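Flonham Shared Workshop
Evening course: Building a Tabletop Writing Arm
Handout 6: Pen contact, tool offset and first strokes
Notes by Theano Fragkou. Corrections to the handout folder by the door.

Prerequisites

Handouts 4 (joint limits and the stop button) and 5 (closing the hand around round objects). If your group has not finished the grasp table from Handout 5, finish it first. The offsets below depend on a repeatable grasp, and a marker that sits differently in the fingers each time will make every number in section 3 useless.

1. What is being controlled

In free motion the arm is position controlled. We send a target for the tool point and the controller finds joint angles that put it there. Writing adds a second requirement: the tip has to stay on the surface with a small downward force while it moves sideways. Too little force and the line breaks. Too much and the marker rotates in the grasp, the felt spreads, or the board slides.

Three sources of error act on the tip height:

a) Board tilt. The board lies on cloth over a table, and neither is flat.
b) Tool offset. The distance from wrist flange to marker tip is measured by hand.
c) Finger compliance. The finger joints give under load, so the tip rises relative to the wrist when it presses.

Errors (a) and (b) are constant for one setup and can be calibrated out. Error (c) varies with load and with the grasp. We do not model it. We use it: the compliance of the fingers acts as a spring, and we set the commanded height slightly below the board so that the spring supplies the contact force.

2. Frames

Base frame B: origin at the arm mount, z up.
Wrist frame W: origin at the flange, z out along the last joint axis.
Tip frame T: origin at the marker tip, z along the marker barrel toward the board.
Board frame S: origin at one corner of the writing surface, x along the long side, y along the short side, z out of the surface.

A stroke is written in S. The controller wants W in B. The chain is

W in B = (S in B) x (T in S) x (inverse of T in W)

Most bugs last term came from leaving out the inverse in the third factor. If your arm draws a mirrored or offset copy of the stroke, check that before anything else. Karthikeyan Acharya's test script in the Jerine folder prints all three factors separately.

3. Measuring the tool offset

Close the hand on the marker using the stored grasp. Jog the wrist until the tip touches a fixed point on the board, and save the wrist pose. Repeat from at least four wrist orientations, keeping the tip on the same point. The offset is the vector p that makes

R p + t

the same for every saved pose, where R and t are the wrist rotation and position. Solve by least squares. Poses that differ only by rotation around one axis leave one component of p poorly determined, so tilt the wrist in two directions.

Use a capped marker or a blunt pin for this step. An open felt tip deforms and the touch point is hard to judge.

4. Finding the board plane

Touch the tip to three points near the corners, well apart. With points P0, P1 and P2 in the base frame:

x axis = (P1 - P0), normalized
z axis = x axis cross (P2 - P0), normalized
y axis = z axis cross x axis

Check the sign of z. It must point away from the table. Take P1 along the long side and P2 on the short side, counterclockwise as seen from above.

A fourth touch near the middle of the board is a useful check. Small boards bow when they rest on folds in the cloth. Smooth the cloth before you start, and redo this section any time the board is moved, including after erasing.

5. Procedure for the first stroke

Work in pairs. One person runs the script, the other keeps a hand on the stop button.

Step 1. Clear the path between the rest pose and the board. Tall items near the back edge belong in the workspace model as boxes.

Step 2. Set the speed limit to 15 mm/s. Leave it there for the whole session.

Step 3. Move to the approach point, 20 mm above the start of the stroke in S.

Step 4. Lower along the surface normal until the tip makes contact, then command a further 1 mm. Increase in steps of 0.5 mm if no mark appears.

Step 5. Run the arc file. It is a single curve of constant radius, starting near the middle of the board. A short curve shows errors in x and y together, where a straight line can hide one of them.

Step 6. Stop at the end of the arc with the tip still down. Look at the grasp before lifting. The barrel should be at the angle you stored, with the fingers closed around it and the tip on the board.
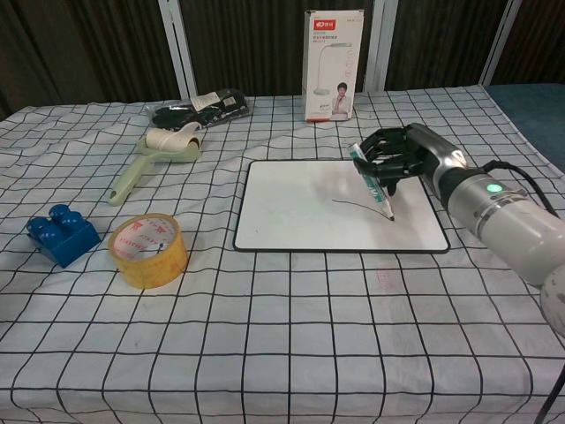 Step 7. Lift along the surface normal, 20 mm, then return to rest. A sideways component in the lift leaves a tail on the stroke.

6. Reading the result

Line fades along its length: plane error. Repeat section 4.
Line fades at the start only: contact depth too small, or a dry tip.
Line thickens along its length: plane error in the other direction, or the barrel is rotating.
Arc is flattened: the tip lags the wrist. Lower the speed before changing the grasp.
Arc is correct but shifted: offset error. Repeat section 3.

7. To hand in

The four wrist poses from section 3, the solved offset, the residual for each pose, and a tracing of the arc on paper. Periklis Stergiou will collect them at the start of the next session. Groups using the Stefanou controller should also note the firmware version, as the jog units differ.

Next handout: lifting between strokes, and printing block capitals.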